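Workshop notebook, arm build
March 1, 2026

In the shop from late morning. Imke Gerlach came by after lunch and left before the interesting part, as usual there wasn't one.

State of things: arm is bolted down again, wrist camera is back on, new finger pads are on. Codik (the control box, for anyone reading this who wasn't here in the winter) boots without complaint since I replaced the power lead. I don't trust it yet. It booted fine all last month too and then dropped the wrist joint in the middle of a move.

Marker tracking. Friederike's notes on the whiteboard say the tag pose is "solved." I'd like to know what that means. What I have is a pose that looks great when the arm is standing still and the tag faces the camera. Tilt the tag and the numbers start to argue with each other. Sometimes the solver flips the tag over and reports it leaning the other way, and it reports this with the same confidence as everything else. A score that is high when the answer is wrong is no use to me.

Did a still test first. Arm parked, tag taped to the bench, logged 300 readings. Spread was small, smaller than I expected. Then the same with the tag tilted: 271 usable, the rest either missing or flipped. I was going to call that acceptable until I looked at when the bad ones happened. They come in clumps. So a filter that throws out single odd readings does nothing, it just sits there and agrees with the clump. Friederike Stöcker's filter is exactly that kind. I've left it switched on so we can argue over it with the same data.

Lighting: tried the overhead on and off. Couldn't see a difference I would bet money on. Imke thinks she could. We didn't write it down properly so it doesn't count.

Camera to gripper offset. Still using the value from the Barkura mount, which is the old mount. The new one is the same drawing but I printed it on the other machine and I have never had two machines give me the same hole spacing. Needs measuring before anyone tunes anything else. I keep saying this. Tuning the approach speed on top of an offset we haven't measured is how we lost most of last fall.

Grip logic. The script closes the fingers when the tag is inside the window and the distance is under the limit. Fine on paper. The window is in image pixels and the limit is in millimeters from the same pose estimate I was complaining about above, so both checks can pass for the same bad reason. I want one thing in there that doesn't come from the camera. Finger current would do. Imke suggested a limit switch in the palm, I think that's more wiring through a wrist that already eats wires, but I'd take it over nothing.

The Brolitz servos are louder than the old ones. Stronger too, I'll give them that. Whether they hold position after an hour of running is another question and the box doesn't say. Ran them 19 minutes before I had to stop to retighten the base clamp. Restart that test.

Te Moana branch: somebody merged the "smooth approach" code into it. I read it twice. It averages the last few poses and slows down near the target, and that's all it does. It makes a wrong approach look calm. Videos of it will be very convincing in April when we show this to the rest of the shop, and I'd prefer we had something behind the video by then. Please don't merge it to main before the offset is done.

To do, in the order I want it done:
Measure the offset on the new mount, with calipers and then again with the board.
Log raw poses, before the filter, with timestamps. Every run.
Try a bigger tag. If the flips stay, it isn't the tag size and we can stop saying it is.
Finger current into the log.
Then 100 approaches in a row without touching any setting. If anyone changes a number partway, the count goes back to zero, me included.

I'd guess we fail the last one before lunch. Leaving Codik powered overnight to see if it drops the wrist again. 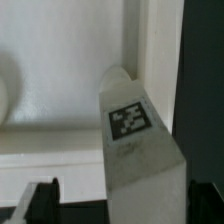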